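Dye bleed on mixed red/white bedding: cold wash or dye fixative?
Forum: Household > Laundry and Fabric Care
22 replies, page 1 of 2

trarberg_tubs wrote:
Top loader, 50 litre tub, town water on the hard side. I have a saturated red polyester-cotton throw and a set of pale cushion covers that live on the same couch. The throw has been through two cold cycles on its own and the rinse water still comes out pink. I would like to get to the point where both can go in one load. Options as I see them are repeated cold washing until it runs clear, or a commercial fixative. Vinegar and salt have been suggested by family. Has anyone measured any of this instead of repeating it?

ocampo_dyer wrote:
Vinegar and salt do nothing useful to a finished fabric. Salt helps push reactive dye onto cotton during dyeing. It does not lock it in afterwards. Acid sets acid dyes on wool, silk and nylon, and only with heat. On a poly-cotton blend you have a disperse dye on the polyester and most likely a reactive or direct dye on the cotton. The pink water is probably loose colour from the cotton that was never rinsed out at the factory.

If it is reactive, a hot wash is the fix, as hot as the care label allows. Cold water is poor at removing unattached reactive dye, so you can do 100 cold cycles and still see pink.

If it is direct dye, hot water makes the bleeding worse and you want a cationic fixative.

trarberg_tubs wrote:
How do I tell which one it is without a lab?

ocampo_dyer wrote:
You can't with certainty. Practical test: cut a thread from the hem allowance, put it in a jar of hot water with a drop of detergent and a scrap of white cotton, leave it half an hour. Change the water and repeat with a fresh scrap. Staining that drops off sharply by the third jar suggests reactive. Staining that stays much the same suggests direct.

Nukerell582 wrote:
Disagree with the hot wash advice for anything printed. If the white part of a design is pigment sitting on top of the red, heat and agitation will crack it. If the white is bare ground left by the printing, loose red will migrate straight into it and you will have a pink pattern for good. Neither outcome can be reversed at home. Cold, inside out, short cycle, line dry in the shade.

ocampo_dyer wrote:
Pigment prints on decent bedding are cured hotter than a domestic washer can reach. Cracking is mostly a tumble dryer problem. I agree on backstaining, but that depends on how long the cloth sits in dirty water. Plenty of water, no soaking, straight out at the end.

Beril Yalçınkaya wrote:
I have a similar pairing at home, red with white characters under a cream pillow with a piped edge, and I have gone through most of this already.

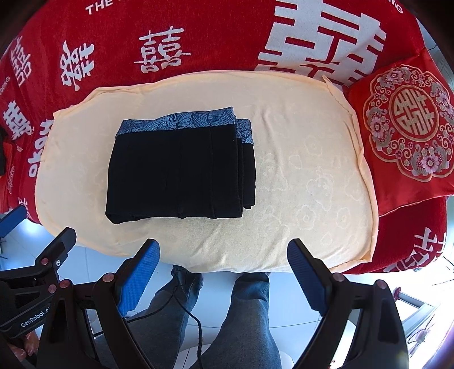 Category: Colourfastness / Printed textiles

Mine gets a rub test before every wash. Damp white cloth, ten strokes on the red, ten strokes across the edge of a white character, ten strokes dry. If the damp cloth picks up colour, the item goes in alone with a colour catcher sheet. If it comes away clean, it can go in with other darks. I have never put it in with the cream covers and don't plan to.

Piping is the part people forget. The cord inside holds water longer than the face fabric, so any dye it takes up can wick out to the seam while it dries. I blot piped edges with a towel before hanging.

trarberg_tubs wrote:
Do the catcher sheets do anything in hard water? Mine came out nearly white while the tub was visibly pink.

Beril Yalçınkaya wrote:
They do for me, but I use two per load and keep the load small. A tub that size packed full won't move enough water past the sheet.

Nukerell582 wrote:
They catch direct and reactive dyes. Disperse dye they mostly ignore. A white sheet doesn't mean the load is safe.

ano_mech wrote:
Check the machine as well. Some top loaders mix in warm on the "cold" setting to reach a minimum temperature, which muddies any comparison. Put a thermometer in the tub after the fill.

trarberg_tubs wrote:
Jar test done on Friday. First scrap strong pink, second faint, third clean as far as I can tell under the kitchen light. Label allows a warm wash only, so I'll run two warm cycles by itself with an extra rinse.

ocampo_dyer wrote:
Sounds reactive. Warm will take longer than hot but should get there. Skip the fixative for now.

Nukerell582 wrote:
I would still wash the covers separately. The saving is one load a month.

Page 1 of 2 | Next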